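**From:** Nataša Dimitriou
**Subject:** Re: [larnstead-parents] Air monitors at the school

On 21st March, Milovan Shehu wrote:

> Has anyone heard whether the Zornier monitors are going in before the summer? My two both came home coughing after the stubble smoke.

Yes! I rang the school office this morning and they're going in over the May half-term – one in the hall and one by the infants' door, so 2 to begin with. The readings will be up on the school website every hour, which I'm thrilled about.

They cost £125 each and we've already raised £500, so there's enough left for proper window seals in the old 1855 wing (the draughty end, as anyone who's sat through assembly will know).

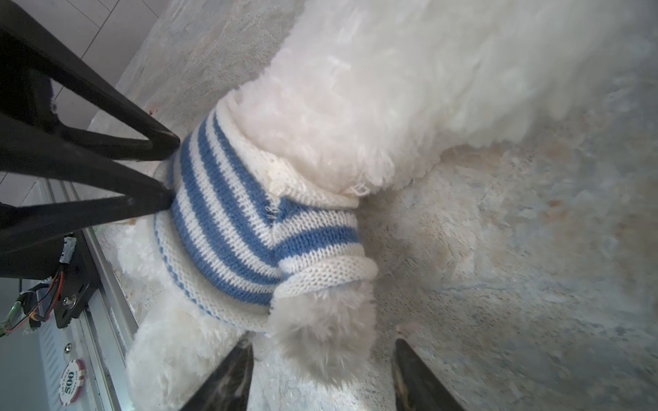
Ferneck primary has had theirs for a year and they're happy to show us how they decide on indoor playtimes. I'm going over to have a look – do come along, Milovan, there's room in the car!

Nataša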